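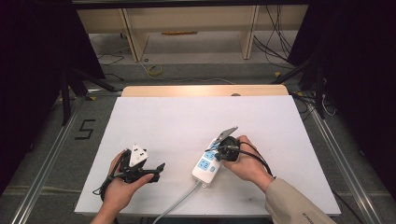

Station 5, the plug and the strip.

Kamol Luangrath read the rule out loud before every session, even when there was only one person there to hear it.

"One hand in the gripper. The other hand does what it would do at home. If you miss, you miss. Leave it in."

Kwaku Korletey nodded. He had written the first version of the rule in January, and it had been two lines long. The one on the wall was now 3 pages.

"What if the cord gets in the way?" he asked.

"Then it gets in the way. Section 2."

He pushed the plug toward the socket, felt it catch on the edge, and tried again. Kamol wrote 2946 on her sheet and put a small m next to it, for miss.

"At Brornley they throw those out," he said.

"I worked at Brornley."

He waited, but she was already looking at the next line. The Mamar people wanted 500 good ones by the end of the month. They had not said what good meant. Kamol had asked them twice and then written her own definition, and it was on page 3.

"Again," she said. "Same speed as before."

Kwaku put the plug back where he had started and opened the gripper.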